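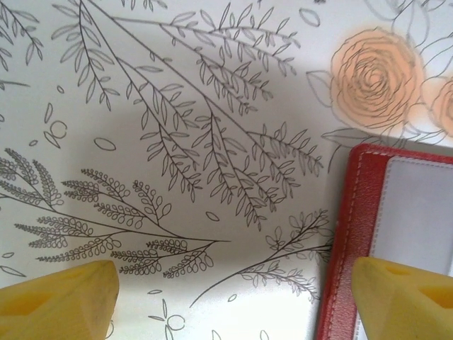
Home | News | FAQ | Rosters | Contact

Robots on the packing benches: your questions
2019-12-16
By Svetozár Kadlec, Tekodex

Is anyone losing their job?
No. Same headcount through to September, in writing. Casual shifts get looked at after that.

What will the arms do?
Pick and place on the stationery lines. Flat stuff first, printed sheets, small covers. Checking and wrapping stays with people.

Do I have to retrain?
Four hours, paid, at the Lundum site. Put your name down with your supervisor. If the time doesnt suit, say so early.

Who do I call when it stops?
Extension 495. Don't reach in. Hit the red button, step back, wait for a Torix tech.

Will targets go up?
Staying at 100 an hour per bench for now. Any change, you get 48 hours notice and a chat with your rep first.

Can I swap off a robot bench?
Yes, see the roster page. Labour hire staff too.

Comments

deb_m: 4 hours isnt enough for nights, we've got no one to ask at 2am

Ray: is parking at Lundum still a shocker?

packer48: Good on them for putting the jobs bit in writting. Will be keeping my copy.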